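# Sorting the play food after a session

In our playroom at Tarncombe the play food ends up everywhere, and the youngest children lose interest if they must search for the banana. I have made a small routine for this. It needs nearly 28 minutes the first time and much less afterwards.

## What you need

- a table with a clear middle
- a basket, woven if possible
- a low cabinet to put the basket on
- a soft cloth, a little damp

## Steps

1. Put the basket on the cabinet, beside the table. The children should reach it without climbing.
2. Take out only a few pieces and lay them together in the middle of the table. The rest stays in the basket.
3. Wipe each piece with the cloth. Go carefully around the stems and leaves, there the dirt collects.
4. Look at the wrapped pieces separately. If the plastic has a tear, change it before the piece goes back. 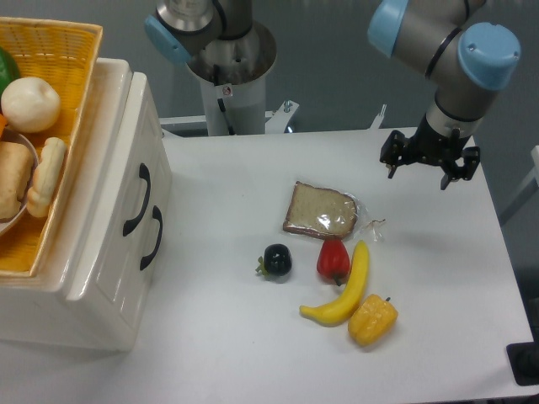
*Bread in its clear wrapper, two peppers, a banana and a dark round fruit, with the basket on the cabinet to the left.*

For the bread I twist the end of the wrapper and do not use tape. Tape becomes sticky after two weeks and then everything in the basket sticks to it.

When the pieces are clean, put the heavy ones in first and the bread on top. Pieces with a broken stem I keep in the lower drawer until I have time for glue. Please let the glue dry overnight.

I wash the basket itself in October, when we have the long break. Use cold water and let it dry in the shade.

Andri Rüegg, May 8, 2026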